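Garment care and repair: frequently asked questions

Who can use the Lornden repair service?
Anyone with an Edeo account. Items can be handed in at the Grerkasthorpe counter or sent by post. The counter is closed on Wednesday.

What do you accept?
Knitwear, swimwear, shirts, trousers and light jackets. We do not take leather, fur or anything with a heating element.

Do I need to wash the item first?
Yes. Unwashed items are returned at the sender's cost. Use a plain detergent and leave out fabric softener, as it stops patches from bonding properly.

How long does a repair take?
Ten working days for seams, hems and fastenings. Knitted fabric takes longer – the yarn has to be matched by hand. In February the wait can be double.

What is the weight limit for postal items?
1,000 g per parcel, packaging included. Heavier parcels are refused by the carrier before they reach us.

Why was my swimwear rejected?
Usually the elastic has perished. Pull the fabric gently along its length and let go. If it stays baggy or you hear cracking, the fibres have failed and no stitch will hold in them. Chlorine and sun cream are the common causes.

Can you match a stripe across a seam?
In most cases, if the pattern repeats evenly. We carry 2,219 thread shades, so colour is rarely the problem. Stretch fabrics are pinned flat and left to relax for an hour before cutting.

How should I lay a stretchy garment out to dry?
Flat, on a smooth surface, away from direct heat. Do not hang it by the straps.
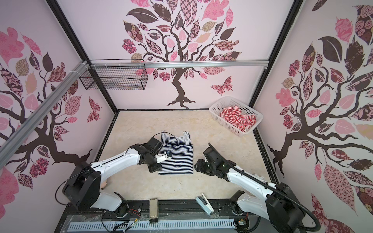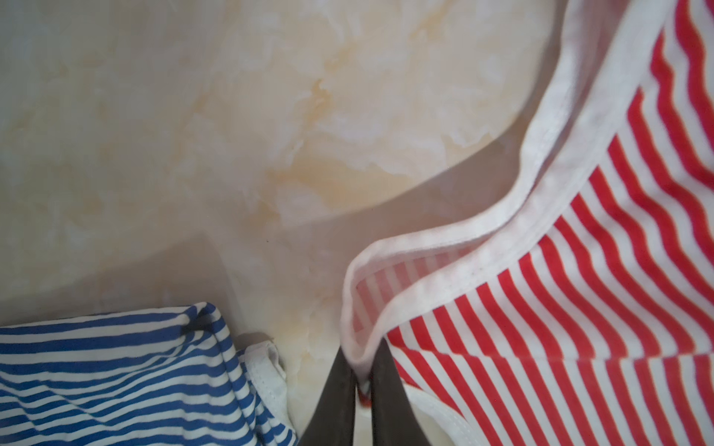
Who decides whether an item can be repaired?
Vilmos Gál assesses all stretch and knitted pieces. Woven items go to the Jaramillo workroom, which sends a quote by email. A quote stays open for 10 days.

What happens if I do not reply to the quote?
The item is posted back unrepaired and the return postage is charged to your account.

Is the repair guaranteed?
Stitching is covered for six months. Fabric that gives way next to a repair is not covered.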